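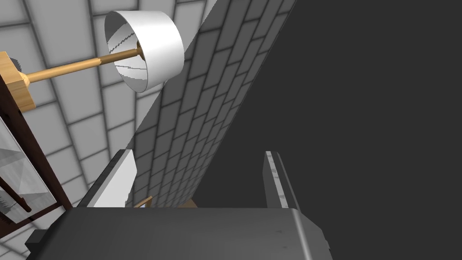

View over the open gripper in the simulator, tiled wall and lamp beyond

Is simulation software worth paying for before we buy the arm?

Posted by Riaan Hlongwane, Jan 24, 2023

We do light assembly and packing, small unit, and we've been quoted for one arm with a two-finger gripper from Prinix. The rep now says we should take a year of their simulation package first, so we can "prove the cell" before the hardware turns up. It adds 3101 to the quote before tax. The picture is from the trial version, using one of the rooms that comes with it. Very nice lamp. We don't handle lamps.

My worry is that I'm paying to watch a cartoon of a job. Our parts are mostly thin card sleeves and they never sit the same way twice. Has anyone put sim money in the budget and been glad of it? Or should it go on a second set of fingers and some proper guarding?

Nosipho Xaba

Depends what you ask it. For reach, table height and whether the elbow is going to hit the shelving, yes, it earns its keep. We changed our bench layout on screen in December and it saved us drilling the floor twice. For whether the fingers will pick up a card sleeve, I wouldn't trust it at all. Friction and bendy parts are where these packages guess, ours did anyway (we use Drotik, so yours may be better, but get them to show you).

Things I'd do before signing:

Send the rep a box of your worst parts, 200 if they'll take them, and ask for a run on a real arm with you standing there.

Ask if the licence can be monthly. You'll use it hard for 3 months and then hardly open it.

Build your own room in the trial. A ready-made one tells you what the software looks like and very little about your cell. If you can't get your bench and conveyor in without paying for their engineer, that's a cost too, and it won't be on the quote.

Check whether finger pads are listed separately. Ours were.

Hendrik Magagula

waste of money, buy the arm and learn on it

Berenice Ponce

I don't agree with Hendrik, but I'd hold off paying. Vamska let us have the planning software free until delivery once we'd put a deposit down, and only because we asked twice. Get that in writing, with the end date. And keep the guarding in the budget whatever you decide, that line always gets squeezed first.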